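Kitchen > Reviews > Cookware and Prep

Print this page | E-mail this page

Colix Salad Spinner and Colander Set, Reviewed

By Randa Chamoun

I have been using the Colix set since July. It replaced an old spinner with a pull cord that frayed, and a metal colander that had lost one of its feet. I wanted something that would do both jobs and fit in the cabinet left of the sink, where the shelf is low.

The set comes as an outer bowl, an inner basket, a lid with a crank, and a flat cover for storing leftovers in the bowl. The basket is meant to double as a colander. There is a folded instruction sheet, most of it about what not to put in the dishwasher. The lid stays out. Everything else can go in on the top rack.

Spinning is what it does best. The crank turns easily and the gears don't skip, even with a full head of romaine. I weighed a batch of washed spinach before and after to get an idea of how well it worked. It went in at 659 grams and came out at 363, after two rounds with the bowl emptied in between. My old spinner left enough water on the leaves to thin out the dressing. With this one I can dress the salad right away.

Herbs are less successful. Parsley is fine, but dill and cilantro get pushed flat against the side and have to be peeled off. Wrapping them in a paper towel first helps some.
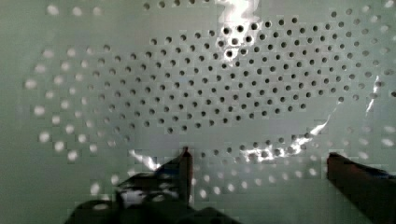

Small round holes, set in staggered rows.

As a colander the basket is good with reservations. Short pasta drains quickly. Beans and chickpeas rinse well. Rice is another matter, and I went back to a fine mesh strainer for that. Angel hair will poke through if you pour it in fast.

The bigger problem is that the basket has no handles. It makes sense for a part that has to spin inside a bowl, but it means setting it in the sink before you pour and then picking it up by a hot rim. I use a folded dish towel. My neighbor Ghislain Chisholm has the larger Standmont colander, with a long handle on one side, and for a big pot of pasta I would take his over mine.

Cleaning takes a few minutes. Starch dries in the holes if you leave it overnight, and then you need a brush. The crank lid is harder. Water gets in under the knob and there is no way to open it up. I leave it upside down on the rack and it drips for most of the afternoon.

Storage is the reason I will keep it. The pieces nest and the crank folds down flat. It fits on the low shelf with a stack of cake pans beside it.

The bowl is sturdy enough to serve from, though it scratches. Mine has marks from a serving fork already. The flat cover is loose on one side and I would not trust it in a bag on the way to a potluck.

If you eat a lot of salad and have one shelf to spare, buy it. If you mostly cook pasta, get a regular colander with handles and a cheap spinner.

Rating: Good

Related Reviews
Moussa Box Grater: Sharp, but Watch the Corners
Plamonano Stockpot After a Winter of Soup
Mesh Strainers Compared, by Fouad Saab
Dish Racks for Small Counters, by Dima Sabbagh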